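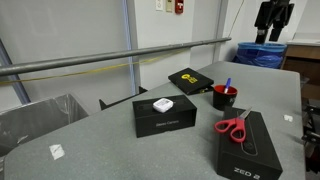

A corner of the desk, with the black boxes.

I'd been told to bring biscuits, so I brought biscuits, and Vega Campos had the packet open before I'd got my coat off. "Sorry, I've been on the phone since seven," she said. "Someone in Makhubela wants to know why the early bus doesn't wait for the train. I want to know that too!"

Vega writes the timetable for the number 22, the bus that goes from Gromis over the hill to Clitinero and back, six times a day. I've been catching it for years (usually at a run) and it had never crossed my mind that a person sat down and worked it out.

She got into it by moaning. The old timetable had a gap after lunch big enough to lose a whole afternoon in, and she wrote to the bus company, Zedov, every month until they asked her in. "I thought they were going to tell me off," she said. "They gave me a cup of tea and a spreadsheet."

So how do you start? With the school, apparently. The school run can't move, so everything else gets hung off that, and then there's the driver's break, and then the train. "People think you can nudge one bus by five minutes and that's that," she said. "But it's the same bus coming back. Nudge it in the morning and you're still paying for it at teatime."

She showed me the draft for the new one, all pencil and rubbings out. The big change is a later bus home on a Saturday, which I'm very pleased about, and it starts on Sat 11 September. The price of it is the mid-morning stop at the garden centre, and she's already had letters. One was four pages long. "He had a point on page three," she said. "I've put it back in on Thursdays."

I asked whether anyone uses it enough to make it worth the bother. In March they had 977 passengers, she said, and the year before it was nearer 600 for the same month. She put most of that down to the fares and a bit to the new shelter at Makhubela, where you can now wait without getting soaked from the side.

What does she dread? Roadworks. Last winter the temporary lights on the hill put every bus out and she spent a fortnight riding up and down with a notebook, timing it stop by stop. She got to know the regulars pretty well - there's a woman who gets on at the chapel and does the crossword out loud, and Vega now saves her the hard ones.

We'd got to the bottom of the biscuits by then and I asked if she ever just drives. She pulled a face. "I've got a car. I hate parking it."

I left for the ten past four and it came at quarter past. I texted her from the back seat and she wrote back straight away: "Tractor. I know. Sorry."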